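Frequently asked questions about the kitchen arms

For everyone who works in, eats from, or delivers to the Pekthorpe and Clamanby kitchens. We gathered these from the suggestion box, from the break room, and from a good many conversations over the dishwasher, and we've tried to answer them the way we would if you had stopped us in the hallway. The two views that follow come from the simulated counter, with both arms, the rack and the cutting board.
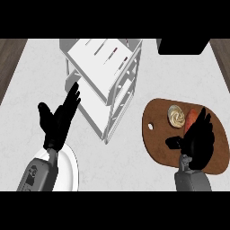
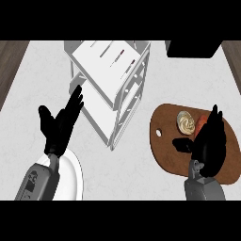

Page last changed: 13/04/2021

Are those real kitchens?

No, both views are computer-made. Every new task is tried out in simulation first, on a counter with a drying rack, a plate and a board with a little food on it, before anyone asks a real pair of arms to do it next to real people. It saves a lot of dropped plates, and it gives the kitchen staff a chance to look at a task early and say "we would never do it that way," which happens more often than you might think and is always welcome!

Which jobs are the arms meant to take on?

The small, repeated ones at the prep counter: moving food from the cutting board to a plate, picking up utensils from the rack, putting things back where they belong. The Pekthorpe kitchen sends out 2,000 meals in a normal week, and anybody who has worked a lunch shift there knows how much of that is reaching, turning and reaching again. Cooking, tasting, seasoning and deciding what goes on the menu all stay with the cooks. So does anything involving the stove or the fryer.

Why do they have hands with fingers? Wouldn't something simpler do?

We asked the same thing. For one single job, a simpler tool would probably be fine, and cheaper too. But our counters are laid out for people, and so are our knives, our boards and our racks, and we didn't want to rebuild two kitchens (or make you learn a new set of everything) to suit a machine. A hand with fingers can at least try to work with what is already there. It also has to cope with a carrot one minute and a round plate the next, and those ask for quite different grips.

Will anyone lose their job?

This is the question we get the most, and we understand why. There are 33 people on the kitchen staff across the two sites, and the agreement signed before the project began says that no position will be cut because of the arms. If someone retires or moves on, the position gets advertised as usual. The agreement runs until the end of November and will be talked over again before then, with staff at the table. We would love to promise you something longer than that, but we'd rather tell you what is written down than something that only sounds nice.

Will my hours or my pay change?

Your pay rate stays the same. Hours stay the same too, though some of what fills them will be different. At Clamanby the early prep shift will spend less time portioning and more time on ordering, on allergy trays and on checking plates before they go out. Some people are looking forward to that and some are not – a few of you have told us that quiet chopping at the start of the day is the part you like best, and we have asked the shift leads to keep room for it wherever they can.

Do I have to work next to one?

Not right away, and not before you've had the training. The training is 6 hours, split over two mornings, and it's paid. It covers how to stop the arms, where to stand, how to clear the counter for them and what to do when one of them pauses halfway through a task. If you have finished it and still don't feel comfortable, please talk to your shift lead, who can place you at another station while we sort something out together.

What is Clerik?

Clerik is the scheduling screen on the wall by the walk-in cooler. It shows which tasks the arms are set to do, and which are yours. Any trained member of staff can take a task back from the arms by pressing the button beside it, and you don't need to give a reason. It does not record how fast you work, and it isn't used in reviews.

Who do I tell when something goes wrong?

Press the red stop first, always, even if it seems like a small thing. Then tell your shift lead, and after that write a line or two in the Bittencourt log, the binder named after the room it lives in. There are 108 entries in it so far, and plenty of them are as ordinary as "board was too close to the rack." Those are every bit as useful to us as the serious ones, so please don't hold back because yours seems silly.

Who does the cleaning?

The hands and wrists are wiped down by whoever closes the station, and this now counts as part of closing time, so you won't be doing it after you've clocked out. The cards with the steps are taped inside the cupboard door at both sites. Please don't use the degreaser on the finger joints.

Can I come and see a trial?

Yes, please do! Trials at Clamanby are open to anyone on staff, and you're welcome to bring your coffee as long as it stays off the counter. Sign up on the sheet outside the Bittencourt room. If the sheet is full, write your name at the bottom anyway and we'll add another session.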